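Riltine Death Notices: data card

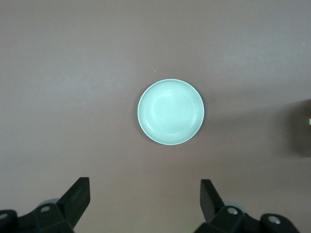
Volume 7

Riltine is a set of 1,229 death and funeral notices, typed out from the Kamel district paper and its smaller neighbour, the Farita. Each row has a surname, given names, age, date of death, last place of residence, occupation if printed, and the notice text. It is kept by Cevico. This card was last revised July 10, 2020.

Please read the notes before you quote anything from it.

What the notices are

A family wrote them, or a funeral home did from a form the family filled out in a hurry. "After a short illness" can cover a good deal. So can "peacefully". We kept the wording and did not code a cause of death from it, although we are asked to every year. I would not trust anyone who did.

Ages

Ages are as printed. Where a birth date is also given, the two disagree in 18 rows. We left both and set age_flag to 1. Don't assume the birth date is the honest one.

Occupations

Women's occupations are missing far more often than men's. That tells you what the paper chose to print and very little about who worked. "Homemaker" was entered only when the notice used the word.

Survivors

The survivors column is free text. Stepchildren are sometimes listed, sometimes folded in with the others, sometimes left out. Former spouses hardly appear at all. Anyone building family trees from this column should check a second source – a marriage register would be a start.

Known problems

- Duplicates: the same person may have a notice in both papers, with different spellings. We matched what we could. About 1,000 rows have been checked by a second reader.
- February issues of the Farita are thin, and we don't know if pages were lost or few notices ran.
- Place names follow the notice, so old and new names for the same township both turn up.

Not suitable for

Death rates, life expectancy, or any claim about the district as a whole. Notices cost money – plenty of people never had one.

Corrections

Send the row number and a copy of the source. Family memory alone goes in the remarks column and does not change the entry.

Contact Cevico | © Cevico, Riltine project | Back to top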